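Bellport Toy Library -- minutes of the January meeting
Posted in January by Odair Prado
3 shares

The meeting opened at 7 pm in the back room at Cleststead Hall. The minutes of the previous meeting were read and agreed with one correction: the shelving came from Morkis and was not second-hand.

1. Matters arising

The door code has been changed. Members who borrow on the late session should ask for the new one at the desk. The leak over the puzzle shelves has been looked at and the landlord has been sent the quote. No reply yet.

2. Stock check

The check was finished before the meeting. The catalogue lists 86 toys for the under-fives. Most were on the shelf or signed out to a member. Three were not, and letters will go to the last borrowers. The wooden train set has lost a bridge and will be lent without it, with a note in the bag.

Odair asked that loose pieces stop going into the biscuit tin. The tin is full and it takes too long to match anything in it. From now on a stray piece goes in an envelope with the date on it, and the envelope goes in the top drawer.

3. Shape sorters

There was a long discussion about the sorters. Parents have said the box kind with four or five holes is too easy after the age of two, and the children go straight for the lid. The red block with nine cut-outs was put forward for the older toddlers' shelf.

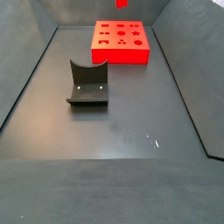 Item 3: the red sorter block, with the black holder next to it.

It was noted that the openings are not all of one sort. The round hole and the star are plain enough for a small child to name, but the pair of short slots and the group of three small holes will need more help. One member felt this would put children off. Others thought it would keep them at it for longer -- and that an adult should be sitting with them anyway.

Agreed that the block goes out on a two-week loan in the first instance, in a drawstring bag, with a card showing the nine shapes so that families can check the pieces before they bring it back. Odair to draw the card. The deposit was set at the same rate as for the other sorters.

4. Cleaning

Hard toys are to be wiped down on return and again before they go out. Cut-outs and corners should be done with a soft brush, as a cloth does not get into them. The cost of brushes and spray is not to go over £100 for the year.

5. Cavalcanti fund

The application has gone in. We asked for £1,000 towards outdoor toys and a lockable shed. More news at the next meeting if we have it.

6. Any other business

The kettle needs replacing. Two people offered to bring one from home. The pushchair space by the side door is being used for bins again and a sign will go up.

The meeting closed at 8.40 pm. Next meeting same room, same time.

2 comments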